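Chapter 6
Surfaces, Patterns, and the Small Things Left on Them

Learning goals

After studying this chapter, you should be able to:
explain how a busy surface affects the search for small objects;
sort the contents of a tabletop by use before putting them away;
choose a storage place for phones, cases, and loose kitchen items.

6.1 Why the tabletop comes first

Most household clutter begins on a flat surface at waist height. A phone is set down on the way to another room, a can is taken from the pantry and left standing, and within a day the surface has become a store for things that have no store of their own. In the household survey carried out in Ulville in March, 40 homes were visited, and in 33 of them the first surface named as "untidy" was a table or a counter.

The material of the surface matters as well. Dark marble with white veins hides scratches and crumbs, but it also hides dark objects. A black phone on such a top is easily passed over, while a light blue one is found at a glance. Patterned wallpaper behind the table adds to the effect, as the eye is drawn upward to the print and away from the work.

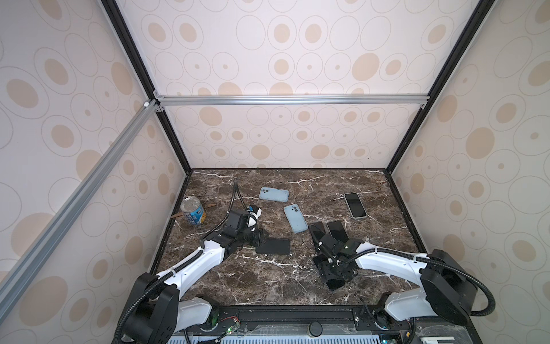 Craig MacRitchie, whose course notes form the basis of this unit, asks students to sort before they move anything. Phones are one group. Food in cans is another. Loose sticks and similar small pieces make up a third group, and this group is often the slowest to settle - few homes have a fixed place for them.

6.2 Cases and covers

A phone case that has been taken off its phone is a separate object and should be treated as one. Left on the counter, it can be mistaken for the phone itself, above all when it lies face down. Students should turn each case over, check whether it is empty, and then decide whether it is still in use. 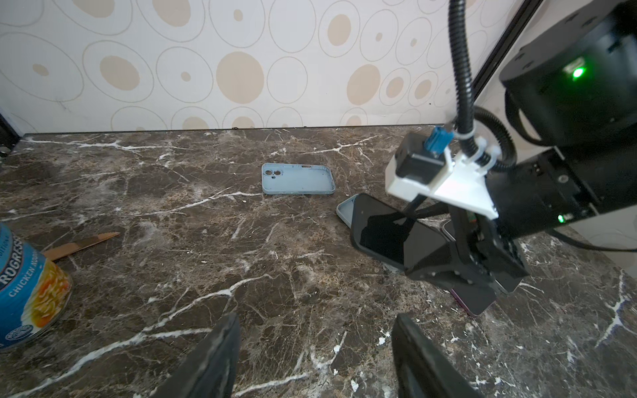 Cases in use belong beside the charging place. Cases kept as spares may share one shallow drawer or tray, stored open side up so that the contents can be checked without lifting them. Cases that fit no phone in the home should leave it.

Key terms

Resting surface: any flat area where objects are set down without a plan.
Visual noise: pattern or color that makes an object harder to find.
Home place: the fixed spot to which an object is returned after use.

Before you read on

Choose one surface in your home or school. Write down the groups of objects on it, and mark each group that has no home place. Keep the list for the exercise in Section 6.4.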